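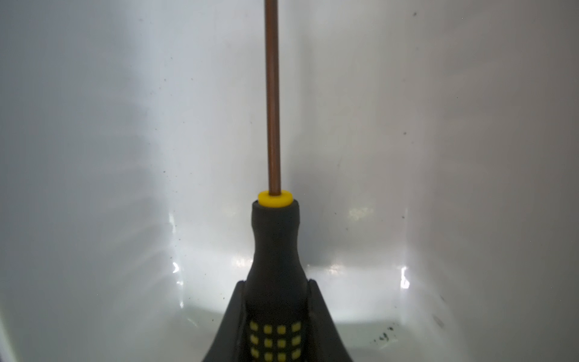
The Screwdriver Drawer, and Other Places I Lose Things
By Mali Gough
May
17 comments

My father had one screwdriver. It lived in the kitchen in Kiltwood, behind the tea towels, and it opened paint, chopped ice and once held a window up for an entire summer. I have 11 of them and can never find one, so this spring I decided to get my bench in order, and I'm telling you about it whether you like it or not!

I started by dumping everything out on the floor. Then I called my friend Hipólito Tapia, who fixed sewing machines at Zapata for years and has opinions about handles. He says people fuss over the tip and forget about the part they hold. He likes rubber with something raised on it for your fingers (little pads, ridges, whatever) and a loud color someplace, yellow for choice, so you can spot the thing when it rolls under the dryer. I went through my pile with that in mind and gave away six. The skinny plastic ones that came free with bookshelves went first, and I don't miss them.

Then came storage. I tried a magnetic strip, which looked terrific until the cat found it. I tried a canvas roll. What stuck was a plain pale bin, deep enough that nothing hops out when I yank it off the shelf.
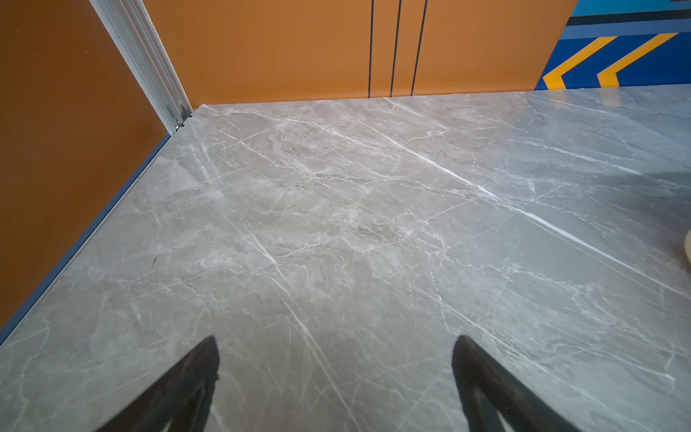 The other half of the job was having a clear place to work. I used to do repairs on the dining table with a towel under everything, and I chased screws across the rug all evening. Now I keep one stretch of tabletop for fixing and I put every last thing back in the bin before supper — well, most nights. A stone-look top with veins in it is pretty, but it will hide a tiny black screw like you wouldn't believe. I put mine in a saucer.

Milagros Mansilla, my neighbor, came by to borrow the big flathead and stayed to rearrange the whole bin by length. I put it back my way after she left. She still has the flathead.

Shared 406 times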